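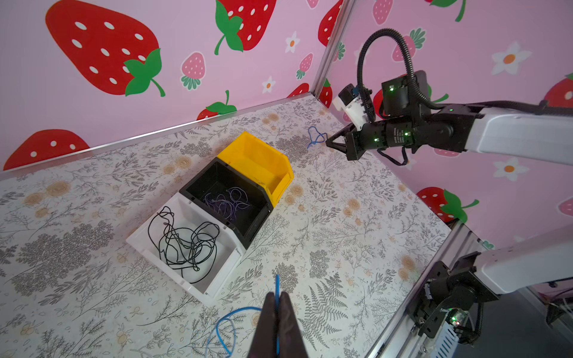
From: Florencio Tejada
To: Pamon owners list
Date: Wednesday, June 7, 2023
Subject: Re: Pamon wagon, diesel or gas for towing?

> I test drove both Pamon wagons on Saturday and I'm leaning
> diesel, but the dealer keeps pushing me toward the gas one.
> We tow a small camper maybe once a month and the rest is
> school runs and groceries. Is anybody here living with the
> diesel? How is it cold, and does the filter ever clog up
> on short trips?

Oh, I have been waiting for somebody to ask this! We've had our diesel since December and I love it. My wife is sick of hearing about the torque.

We tow a Cabello camper, the short one with the single axle, and the wagon just pulls. On the long grade up to Vaketti it stayed in fifth the whole way with the cruise control on. Our old gas wagon used to drop two gears and howl up that hill, and you couldn't hear the radio (or each other, which on some trips was fine).

Best tank so far was 537 miles, no trailer, mostly highway. With the camper on it's a lot less, and I fill up whenever I see a decent truck stop. I average 34 mpg on my commute.

Cold starts: a bit of clatter for the first minute, then it settles down. The heater is slow. Get the heated seats if you can, they are great.
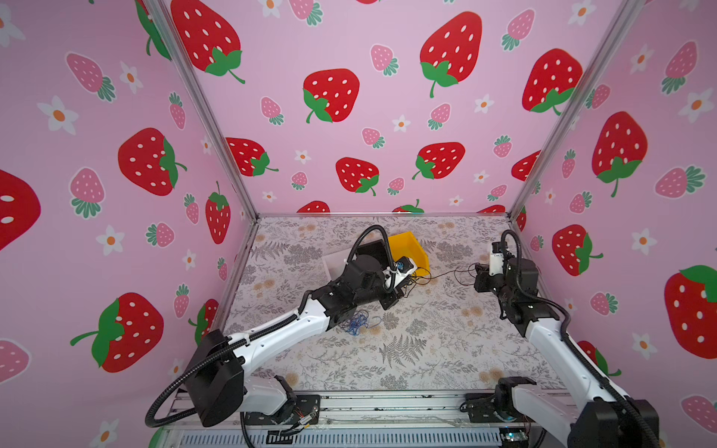
Now the filter. It does want a good run. Mine has done a cleaning cycle maybe every couple of weeks, and you'll notice the idle sits a little high and the fan keeps going after you park. Don't shut it off in the middle if you can help it. If your school run is five minutes each way and the car never sees a highway between camping trips, I'd think hard about it, and your dealer may have a point there. I drive 117 miles a week on the interstate and haven't had a warning light yet.

Check the hitch rating on the door sticker too, not the brochure. Ours says 3,297 pounds and the brochure rounded it up.

If you're anywhere near Bedstead you're welcome to come drive mine, with the camper hooked up if you like. I mean it, any weekend!

Florencio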